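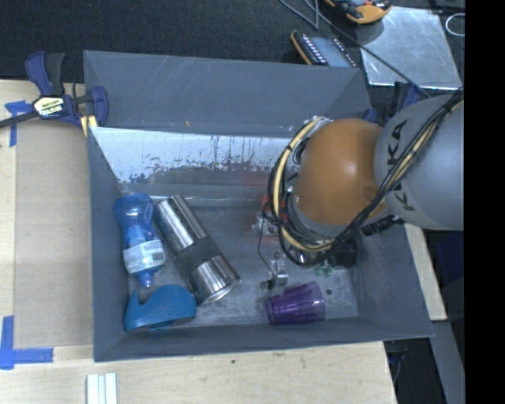 KUKA arm over a gray bin.

Last Train to Peng

The timetable for the Zulelora line had a gap in it between 1:12 and 4:50 in the morning, and in July the gap was closed. The change took one line in the public notice. In the control room it took a binder.

The duty controller read the binder on her first night shift. Section 2 said that trains would run every 30 minutes between Clovinar and Peng, calling at all stops. Section 3 said that the track inspection formerly carried out during the gap would be carried out between trains. Section 4 was a diagram of Section 3. There was no Section 5, but the contents page listed one, and gave it the title "Wandell."

Wandell was a station. It had been closed for eleven years. It lay in the tunnel between the river and Peng, with two platforms, a stair that ended at a brick wall, and a signal at each end. The signals had been kept in service because removing them would have meant recalculating the spacing of every train on the southern half of the line. Trains passed through at 25 miles an hour. The platform lights were left on at a quarter of their normal level for the benefit of drivers.

At 1:42 the first of the new trains left Clovinar. It had six cars and space for 901 passengers, seated and standing. The load sensors under the floor put the weight of those on board at slightly less than four tons, and the system converted this to people by dividing by a standard figure. The answer appeared beside the train number on the board. The controller entered it in the log, as the binder required for the first month.

The train called at the river stop at 2:03. It left at 2:04. At 2:07 it entered the Wandell section, and the track circuit changed from green to red, as it should. At 2:08 it should have cleared. At 2:09 it was still red.

She waited the full 90 seconds allowed for a slow train and then called the driver.

"Train 296, confirm your position."

"Wandell, southbound," the driver said. "Doors closing."

She looked at the board. The door indicator for 296 was lit. It went out while she was looking at it. The track circuit cleared, the next one turned red, and the train went on to Peng.

She called again and asked why he had opened the doors.

"Signal was at danger. When it cleared, I had a station stop showing on the cab display. Twenty seconds dwell. I took it as an amendment."

"Did anyone get on or off?"

"I was watching the display."

There was no amendment. She checked the stop table, which was a file of 1,000 rows, most of them blank. Wandell was in row 14. Its dwell time was set to zero and had been set to zero since the station closed. She printed the row, wrote the time on it, and put it in the binder after Section 4.

At 2:10 the system had recalculated the load. The figure beside the train number was higher by one.

The fault procedure for load sensors was four pages long. A sensor could drift with temperature. It could drift after a long stop, or when the air pressure in the suspension was topped up. A change equal to one passenger was well inside the tolerance, and the procedure said that changes inside the tolerance were not to be reported. She logged it anyway in the remarks column, in pencil.

The 2:12 from Clovinar reached Wandell at 2:37. She had set the signal to green by hand and locked it there. The train passed through without stopping. The load figure did not change. The 2:42 passed through as well, and so did the 3:12.

At 3:40 she asked the Peng platform staff how many people had come off 296. They had not counted. The exit gates had, and the total matched the number she had logged at Clovinar, adjusted for the stops between. It did not include the extra one. The train had been in the turnback siding at Peng since 2:21 with its doors shut and its lights on.

She brought up its load figure. The divider was still working. It showed one.

Section 3 allowed a train in a siding to be inspected on request. She made the request. The platform staff walked the six cars from front to back, which took nine minutes, and reported a newspaper and a single glove. They asked whether she wanted the train taken out of service. She read them the tolerance from the procedure and said no.

At 4:06 it formed the first northbound run of the morning. She unlocked the Wandell signal and returned it to automatic. There was no instruction to do this and none against it. The train left Peng on time with seven people on board, or eight.

The northbound circuit at Wandell turned red at 4:15. The signal went to danger with no train ahead of it. The board showed the doors open for twenty seconds. The driver, who had come on duty at four, did not call in. When the train moved off, the load figure was lower by one.

She took the printed row out of the binder and looked up Wandell in the stop table again. The dwell time was zero. The column next to it, which she had not looked at the first time, was headed "Request stop." It held a Y.

She could have changed it from her desk. It was a single character, and the change would have taken effect at the next update. She sharpened the pencil and went back to the remarks column. Under the entry for 2:10 she wrote 4:15, and the word "alighted."

The day shift came in at six and asked how it had run. She said that all trains had kept to time.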